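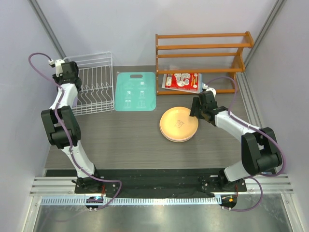 Who signs off the cell before a student runs it?

Two people on the Ikavo team list, one of them a mentor. Minttu Manninen or Bořivoj Koubek for now. Initials on every line, no ditto marks.

## Cell check, dish task — Oct 12, 2021

**Arms and mounts**

- [x] Base bolts, left and right — tight. EM
- [x] Purple cables clear of elbows through full reach — ok at slow speed, recheck at full
- [ ] Gripper fingers, right arm — pads worn on one side. Ľubomír has spares, ask him
- [x] Home position, both arms

**Electronics under the rail**

- [x] Connectors seated, both boards
- [x] Nothing loose near cable track
- [ ] Labels on boards — still missing, was on the May list too

**Table**

- [x] Plates stacked center, rack back left, shelf against the wall
- [x] Cutting board flat, not overlaping rack
- [ ] Tape marks for plate position — Žofie to redo, old ones peeled

**Stop and power**

- [x] E-stop pressed and released, both arms drop out
- [x] Power off before hands go in. Every time. Even for one plate
- [ ] Log sheet by the switch — full, print more

**Comments**

Run counter says 1054 at start, 1038 last check, so 16 runs not written up. Whoever did them pls fill in the log.

Speed limit stays at 36 percent untill pads are changed — Koubek says no exceptions for demo day.

Open items to Esko Miettinen before next session. Retest pads first, then labels.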